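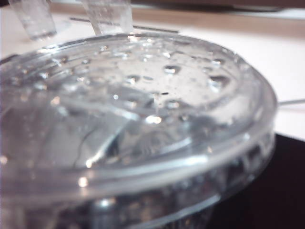

# Kitchen gallery: lids, jars and other clear things

May 21, 2018

We keep most of our dry goods and leftovers in clear containers, and this page collects pictures of them as the shelves get sorted. The kitchen is small, with one run of counter and a pantry closet that measures 25 inches across, so whatever we use has to stack or nest. Until last October nearly everything was in bags held shut with clips. Since then we have moved to rigid containers a few at a time.

The gallery has only one picture so far. More will go up as each shelf is finished.

**1. Round container with domed lid**
Clear plastic, large, with a shallow dome and a thick raised rim. There are beads of water all over the top of the lid, small ones mostly, with a few bigger blobs among them.

## Notes on the round ones

The large rounds came from Clorel, bought as a set with two smaller sizes. They take up more shelf than a square container of the same volume, and we knew that when we bought them. The corners of the square ones were hard to get clean, especially after brown sugar.

Domed lids do not stack as well as flat ones. We put the domes on the top shelf, where nothing has to sit on them, and keep the flat lids for the two shelves below. The pantry has 17 inches between the top shelf and the ceiling, so height is no problem up there.

Lids get washed by hand in warm water and left rim down on a towel. Anything going back over flour or rice gets dried with a cloth first, then left out overnight. The groove inside the rim holds water longer than the rest - run a corner of the towel around it.

Clear plastic shows everything. Water marks, crumbs and fine scratches all turn up when the light is on them. A soft cloth is fine for daily use. We stopped using the green scrub pads after they dulled a Claltetti pitcher that had been in good shape for years.

## What goes where

- Top shelf: large rounds, for cereal, crackers and popcorn
- Second shelf: flour, sugar, oats and rice in flat-lid containers
- Third shelf: lentils and beans, mostly from Chettiar, in the 3-quart size
- Floor: potatoes and onions in open bins, plus the 5-gallon water jug

Labels are masking tape and marker, put on the side and never on the lid. Lids get swapped around too easily.

## Still to do

The spice drawer comes next. The jars are a mix of Tretitov glass and whatever the spices were sold in, and they need to be one height or the drawer will not close. After that, the cabinet over the stove, where the baking pans are now. We may move the pans lower and use that space for the serving bowls.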